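**For release: Plondus opens its stool repair loft this April**

Hi, everyone! I run the workshop side of Plondus, and I've been asked to write this one myself because I'm the person who wouldn't stop going on about stools at meetings. So please forgive the tone, I don't write these very often.

Starting in April, we're opening the upstairs floor of our Hrnčiar building as a repair loft for small wooden furniture. We're calling it Damuvlow (the name came off an old crate, and we liked how it sounded). You bring in a stool, a footrest, a little side table or a child's chair, and we'll help you get it standing straight again. You can do the work yourself at one of our benches, or leave the piece with us and pick it up later.

Why stools? Well, I own too many of them, for a start. But they also take a beating in a way other furniture doesn't. People stand on them, kick them under tables, drag them across the kitchen by one leg and lend them to neighbors. A joint starts to give, the thing wobbles for a year, and then it goes out to the curb with a perfectly good seat still on it. That bugs me! A loose leg is often an evening's work, and most of that evening is waiting for glue.

Over the winter we did a trial run with 94 pieces from people in the neighborhood, and I learned a lot from it. The main thing was to get every stool down on its side before doing anything else. You can't tell much about a wobble from above. Tip it over, get a look at where the legs meet the frame, give each one a gentle twist, and the trouble usually shows itself. I do this on the floor and I always will – my back complains, but the floor is flat and there's plenty of it.
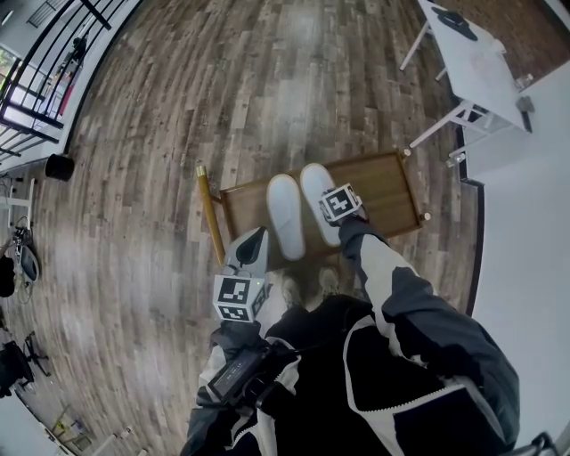 *A wooden stool on its side on the plank floor, with one yellow leg pointing out from the seat frame.*

We've also had a lot of questions about feet. Foot caps wear out or drop off, and then you get one leg a hair shorter than the others and everybody blames the joints. We'll keep 300 caps on hand in different sizes, and swapping them is free if you're in for anything else. Bring the old ones if you still have them, even the chewed-up ones, so we can match the size.

Now for the practical bits. A bench session costs nothing for the first hour. After that we ask for a small fee toward glue, clamps and sandpaper. The finishing oil comes from Roltusero, who make it in small batches and have given us 140 tins to get going. It smells a bit like walnuts and I've become very attached to it. They'll also be running a short evening class with us on refreshing a tired seat panel without stripping the whole piece, and I'm planning to sit in the front row.

We can take in 200 pieces before summer, and I'd love to fill every spot. If yours is in several parts, put all of them in a bag, screws too, and tape a note to it saying which way up it used to go. Painted stools are welcome. Upholstered ones we'll look at, but I can't promise anything – I'm slow with fabric and I know it.

The loft will be open in the afternoons and until eight in the evening. There's no need to book for a quick look, but please do book if you want a bench. You can sign up at the Plondus front desk or by calling the workshop line. Press visits are welcome too, and if you've got a wobbly stool at the office, bring it along with you.

**About Plondus**

Plondus is a neighborhood workshop based in the Hrnčiar building, offering shared benches, tool loans and classes in simple home repairs. Damuvlow is its furniture repair program.

**Press contact:** Plondus workshop desk, Hrnčiar building, upper floor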